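About Us | Kitchen & Bath | Our Story

Wamden began with a bathroom that took far too long to finish. Zoila had ordered a vanity for the downstairs bath in her own house, and when it came the drawers were on the wrong side, the faucet hole didn't match the faucet, and the company that sold it wanted her to pack the whole thing up again and ship it back at her own cost. She kept it, grumbled at it every morning while she brushed her teeth, and spent the next winter thinking that there had to be a friendlier way to buy a sink.

By the following January she had talked Sheyla Ayala into going in with her. Sheyla had spent years fitting kitchens and baths for other people and had opinions about hinges that she was only too happy to share. The two of them rented a corner of a building that used to be a print shop, bought 5 cabinets they liked the look of, and hung a sign in the window. For the first few months most of the people who came through the door wanted photocopies, and a few of those went home with a brochure and came back for a vanity (one of them has since done two bathrooms and a laundry room with us, so we are very grateful to the old print shop).

We have more room these days, though we've tried to keep the feeling of that first corner. We still want you to be able to walk right up to a cabinet, pull out a drawer, lean on the countertop the way you'd lean on it at home, and take your time. People are often shy about this. Please don't be! Bring the kids and let them stand at the sink. Bring the hair dryer and the big bottle of mouthwash that never fits anywhere, and see which drawer they'll go in. We once had a couple bring in every single thing from under their old sink in two grocery bags, and it was the most sensible way of choosing a cabinet we'd ever seen.

The displays are kept plain on purpose. A vanity that looks wonderful under colored lights with a vase of orchids on it can look quite different on a gray morning with a towel thrown over one end, and we'd like you to meet it on ordinary terms. White cabinets with dark handles are what most of our customers end up going home with, and there's a good deal to be said for them. They go with the tile you have now and probably with the tile you'll have later, and if you get tired of the handles you can change those in an afternoon with a screwdriver and a cup of coffee.
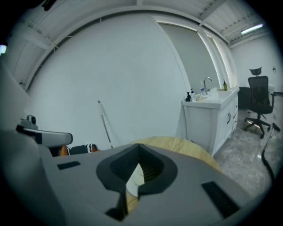
Sheyla would like it said that the drawers matter more than the doors. Doors are fine for the plunger and the spare toilet paper, she says, but everything you reach for half asleep should be in a drawer, near the top, on the side of the hand you use, and she will go on telling people so until they stop listening.

So that is how most visits go. You tell us the width of your wall and where the pipes come out, and we'll talk about drawers for longer than you expected. If you don't know where the pipes come out, take a picture under your sink before you leave the house, or call us and we'll tell you what to measure. We don't mind rough numbers on a first visit. We do measure everything again ourselves before an order goes in, and that has saved us from quite a few mistakes, including several of our own.

Our two main lines are Mistau, the simpler of the pair, made for small baths and guest rooms, and Trenix, with deeper drawers and a wider countertop for families who all seem to need the mirror at the same moment. Delivery inside the county is $350 flat, which covers carrying the vanity in, setting it in place and taking the old one away. Hooking up the water is a job for a plumber, and we're glad to give you the names of a few we trust.

We're open until 7 on Thursday evenings for anyone who can't get away during the day, and those have turned into our favorite hours. Somebody usually brings a pie or a bag of oranges, and Zoila puts the kettle on at the back. You're welcome to come even if you're years away from redoing anything and only want to open and close some drawers.

The house with the bad vanity still has it, by the way. Zoila says she'll replace it when things slow down.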